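Sharing a laundry room with three other households: what finally worked for you?

Posted in: Home & Neighbors > Apartment Living

NoreenMoynihan
Hello all, long-time reader and not much of a poster, so forgive me if this goes on a bit.

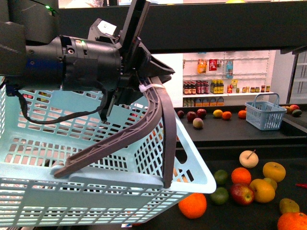

We moved into the upstairs back apartment at Brophy House in August, and I love nearly everything about it. The light is good, the bus stops at the corner, and there's a pear tree that drops fruit right by the steps. The trouble is the laundry room. There are four households and one washer and one dryer, and so far the whole arrangement runs on who gets down the stairs first.

I grew up in a house with five of us and one machine, so I'm no stranger to waiting my turn. But my mother ran that machine like a railroad and you knew where you stood. At Brophy House you go down with your arms full and find a finished load sitting in the washer, and then what do you do? I stood there for a good while last week wondering if it would be rude to move a stranger's towels. I ended up carrying everything back upstairs and wearing a skirt I don't like to work.

So I'd love to hear how other people share. Do you have a sign-up sheet? Fixed days? Do you just knock on doors? And is it all right to take somebody's things out when they're done? Everyone in the building seems perfectly nice, and I'd like to keep it that way.

kieran_cronin
Welcome, Noreen! Oh, I feel for you with the skirt.

We had the very same thing in my old building on the Flerero Road side of town, and what settled it was a paper sign-up sheet taped to the dryer. Two-hour slots, first name and apartment number, pencil on a string. You'd be surprised how well people behave when their name is written down next to a time. The first pencil walked off inside of a day, so buy a few.

As for moving clothes, my own rule is that I wait 15 minutes after the cycle ends and then move them, folded over once, onto the top of the dryer. I've never had a complaint. I did once get a thank-you note with a chocolate bar, which I still think about.

Orla_NM
I'm going to disagree with Kieran a little, and I hope he'll take it kindly because I always like his posts.

I would be mortified if a neighbor handled my wash. It isn't that I think anyone means harm by it, it's just that there are things in there I'd sooner not have folded over once by the man from downstairs! In our place we each leave an empty basket on the shelf with our apartment number on it, and if you have to move a load you tip it straight into that person's basket and walk away. No folding, no sorting, no looking. I don't love even that, but I can live with it.

And I'd go for fixed days over a sign-up sheet. We tried the sheet for a while and one fellow would come down early in the month and fill in every evening slot. He wasn't even using half of them. He just liked knowing they were there.

kieran_cronin
Fair enough, Orla, and the basket idea is a good one. I take back the folding. I was brought up to fold and it never crossed my mind that it could be worse than a heap.

I'll stand by the sheet, though. Fixed days are grand until you have a sick child or a guest who spills gravy, and then you're washing the sheets in the bathtub because it happens to be somebody else's turn.

LorcanDunne
I've been in shared buildings most of my adult life, and I'll tell you the problem is nearly always the dryer and hardly ever the washer. The washer takes what it takes. People will put a pair of jeans in the dryer for an hour, come back, find the waistband damp and give it another hour. Meanwhile there's a line behind them.

Noreen, is there any spot for hanging things? A couple of folding racks in a corner would take a lot of the pressure off. Ours are the plain Jelo ones and they've been knocked over and sat on and they still stand up. I dry all my shirts that way and only use the machine for towels.

Also, clean the lint screen. Please, everyone, clean the lint screen! Half the people who tell me their dryer is slow have a gray blanket in there thick enough to wear.

NoreenMoynihan
What a lovely lot of answers, thank you. I read them out loud over supper.

Lorcan, there's a bit of wall under the window that would take a rack, and I hadn't thought of it at all. I went down and looked at the lint screen after reading your post and I'm sorry to say I could have stuffed a pillow. It's clean now.

Orla, I like your baskets very much. My only worry is the shelf, because it's narrow and there's a row of old paint cans on it that I'd have to ask about. I'm with you on not wanting my things looked through, and I think that's what kept me from touching those towels.

Can I ask how you brought it up with people in the first place? I'm the newest one here, and I don't want to be the woman who moves in and starts putting up notices.

Orla_NM
I knocked. I know it's old-fashioned. I brought a few scones with me, which did no harm, and I asked each person what bothered them most before I said a word about what bothered me. Two of them had the same complaint I did and had been stewing on it for years. The gentleman on the first floor had no complaint at all, but he did like the scones.

liam_oriain
I'll be the grouch here. I think you can over-organize this. We have no sheet, no days and no baskets in our building, and we get on fine. If the machine is busy I go back later. I do my wash at 9:15 in the evening when people are watching television and I've hardly ever had to wait.

The minute you put up a schedule, people start policing it. We had a schedule at the Trukusero Street place, and there was a woman who would stand in the doorway with her watch out if you ran over. I started going to the laundromat just to avoid her, and that cost me money every week.

LorcanDunne
Liam, that's all very well for a man who lives on his own and owns six shirts. Try it with two kids in soccer.

liam_oriain
It's eight shirts, but I take the point. I suppose what I'd say is start small. Put up the rack, put out the baskets, and see how things go before you bring in a timetable. You can always add rules, and it's very hard to get rid of one once somebody's fond of it.

kieran_cronin
I hate to say it, but I agree with Liam on that. Baskets first. And Noreen, ask about running the machine late before you copy his hours. If the laundry room is under a bedroom, the spin cycle can come right up through the floor. I had the bedroom over ours for a winter and I could have told you what each neighbor was washing by the thump.

NoreenMoynihan
Kieran, it's under ours! So I'd be the one thumped.

I've taken Orla's advice and knocked on doors, with banana bread because I can't make a scone to save my life. I'm glad I did. The couple across the hall were a bit sheepish and told me the towels had been theirs. They'd forgotten them and gone out to dinner, and they said I should have tipped them out without a second thought. The lady below would like fixed mornings because she works evenings, and the young man in front doesn't mind what we do as long as he isn't asked to a meeting about it.

So for now we're going to have a basket apiece, a rack under the window, and mornings left to the lady below unless she says otherwise. The paint cans belong to the landlord and he says he'll move them. I have my doubts, so I may do it myself.

Orla_NM
Delighted for you! Do put the numbers on two sides of the basket, by the way. They get turned around on the shelf and then you're all back to guessing.

LorcanDunne
Good woman. And who's doing the lint screen?

NoreenMoynihan
Whoever used it last, and I've written that on a card and taped it to the dryer door. So I put up a notice after all. I did draw a pear on it to soften things.

liam_oriain
And so it begins. Nice touch with the pear, though. Let us know if the man ever comes for his paint.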